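Filed under: Out & About / Tech Days
24 comments | 84 shares

So I finally made it to the October open day at Truvholm, and I went straight past the coffee to the teleoperation room. You sit in a chair, put on a headset, take a controller in each hand, and drive two arms around a simulated kitchen.

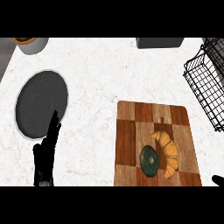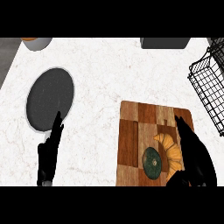

The whole point of the place is collecting demonstrations. A person does a chore through the arms, the recording gets saved, and a robot learns from a big pile of them (1,152 so far for the kitchen set, according to the sign by the door). Riaan Steyn was running the booth and gave each of us 12 minutes. My job was to move the croissant from the checkered cutting board over to the dark oval on the left, and oh boy, that is a lot of marble to cross! The round green thing tucked into the curve of the croissant was my enemy all session. I came in too fast, bumped it, and Riaan reset me with a very kind "everyone does that."

What he wants is slow and boring. Come in from the side, pause, close the fingers, lift. He keeps the clumsy tries too, labeled separately, and I'd love to know what my label says.

After that I wandered down the hall to the Lostlow stand, where you grab a real arm and push it through the motion by hand. Much easier on the brain, harder on the shoulder! The line was long, so I only got one turn.

Parking is behind the Hendricks building, and the side entrance closes at 4 p.m. Stallcombe next, if I can get a ticket.

Last updated: October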